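Wirnthorpe Community Orchard
Progress report to the Boros Fund, May
Prepared by Chidubem Akinola

What a spring! The late frost missed us, the Ginotness slope bloomed a week ahead of the lower field, and we are on track with nearly everything in the grant plan. Details are below, with the money at the end.
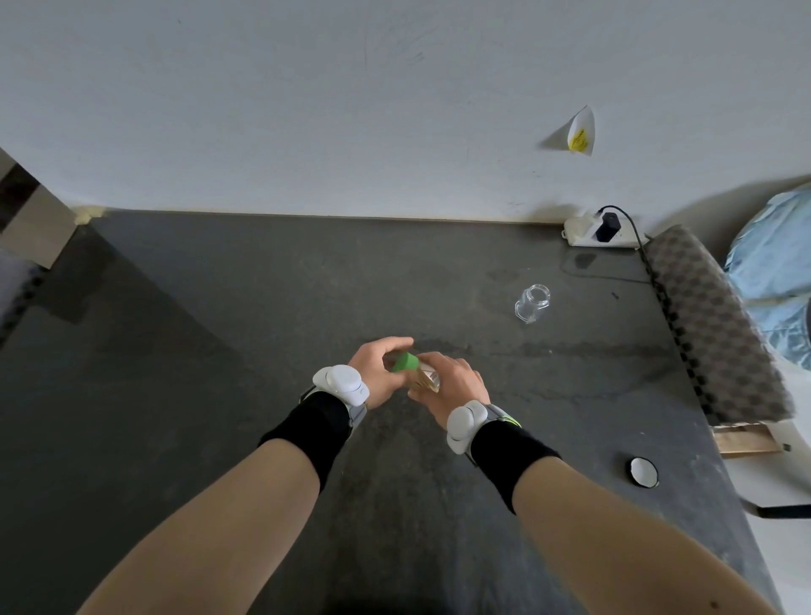
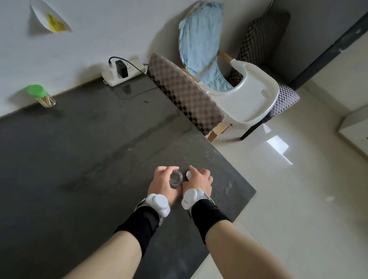
Planting

We put in 66 of the 70 young apple trees. The last four arrived with damaged roots, so the nursery is replacing them at no charge and we'll plant those in the fall. The rest have leafed out beautifully (the row along the creek is already up to my shoulder!). Deer got into the north end once in early spring and nibbled six trees. All six are putting out new growth, and the fence there is now a foot taller.

The old trees

Pruning the old trees took longer than planned. Some hadn't been touched in decades, and our pruner wanted to spread the heavy cuts over two winters so as not to shock them. I agreed, which moves part of that work into next year. The big Flamell by the gate, the one everybody asks about, flowered all the way to the top and the bees were all over it.

Classes

The Saturday grafting class filled up so fast that we added a second one. People took home their own grafted trees, and several have already written to say the buds are opening. I'd love to run it again next spring, and maybe try a class on storing apples over the winter.

Money

We have $3,291 left from this year's grant. Most of it is set aside for the drip line on the Ginotness slope, where hauling water by hand is wearing us all out. I have one quote and am waiting on another.

Still to do before the next report: mulch the new rows, finish the tree labels, and fix the shed door.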